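Short-stay housing for the families of hospital patients is one of the least discussed services in the region, and for that reason its rules are seldom examined by anyone outside it. The Werside Residence, which serves relatives of patients at the district hospital, has now opened its linen policy to comment. The proposal would end the use of bedding brought from home and require all guests to use white institutional sheets, blankets and covers. This essay argues that the proposal should be withdrawn.

The case for uniform bedding deserves a fair statement. A single stock of linen can be washed at one temperature, folded to one size and stored on one set of shelves. Staff can see at a glance whether a room is ready. Items are not lost, mixed up or sent home with the wrong family. When a residence turns over its rooms at short notice, as Werside often must, these are real advantages, and the staff who have asked for them are not acting out of indifference to guests.

The proposal also cites hygiene. On this point the policy paper is weaker than it should be. It states that outside bedding "introduces avoidable risk" but does not say what the risk is, how it was measured, or whether any incident at Werside has been traced to it. The residence is not a ward. Guests eat in a shared kitchen, wear their own clothes and carry their own bags in from the street. A rule that singles out the duvet and leaves the overcoat alone needs a better explanation than it has been given.

## What a stay involves

The average guest does not choose to come to Werside. A child is admitted, a parent is transferred, and by evening a family finds itself sleeping in a town it may never have visited. Under current rules a stay may last 16 nights before it must be renewed, and renewals are common. Many of those who stay are children, the brothers and sisters of patients, for whom there was no other place to go.

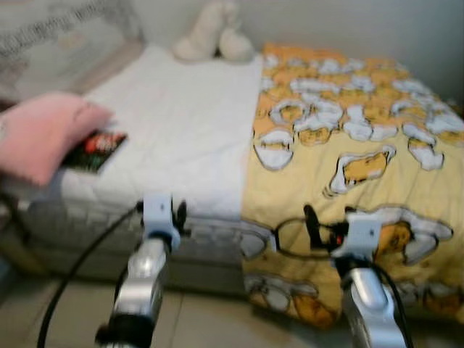

For a child in that position, very little in the building is familiar. The meals are different, the hallway lights stay on, and the adults are distracted. Something brought from home is often the only part of the night that remains as it was. Adults are affected too, though they are less likely to say so. Several of the comments already filed on the proposal come from guests who describe an old blanket or pillowcase in more detail than any other feature of their stay.

It would be easy to treat such comments as sentiment. They should be read as evidence. The stated purpose of the residence, in the opening line of its charter, is "to provide rest to those who keep watch." If guests report that they rest better under their own covers, the report bears directly on that purpose, and a policy that sets it aside should explain why.

## The matter of cost

The residence expects to save money by the change, and cost is a proper concern for any body that depends on donations. Yet the figures in the policy paper call for a closer reading. The new stock would consist of 361 pieces, bought in a single order from the supplier Ukasen. The paper counts the savings in sorting and storage but leaves out the added washing that would follow once every guest, including those who now bring and launder their own things, draws on the common supply. Until both sides of the account are set down, no conclusion about savings can be relied upon.

There is also the question of what would be done with donated bedding. The quilting circle at Đorđević Hall has given covers to the residence for many years, and guests are free to take one with them when they leave. The proposal does not mention this arrangement. If it is to end, those who have supported it are owed notice and a reason.

## A more modest rule

Other houses have handled the same problem with less disruption. At Zellodon, a residence of similar size, the house supplies and washes the bottom sheet and mattress pad, and the guest may supply whatever goes on top. Outside items are labeled on arrival and must be machine washable. Guests who bring nothing are given a full set. The division is simple enough to be printed on a small card at the front desk, and it leaves the decision that matters most to guests in their own hands.

Werside could adopt the same rule with few changes. Labels would have to be purchased, and 6 additional shelves would be needed in the laundry room for items awaiting collection. The current deposit form could be revised to include a line for bedding. A trial of several months, ending before the busy winter period, would show whether the sorting difficulties described by staff can be reduced to an acceptable level.

The residence should also publish the comments it has received. More than 200 have been submitted, and the policy paper summarizes them in a single paragraph. Guests who took the time to write during a difficult period in their lives should be able to see that their words were read in full.

The comment period remains open through July. Past guests are entitled to take part, as are donors and hospital staff, and written statements may be left at the front desk or mailed to the residence office.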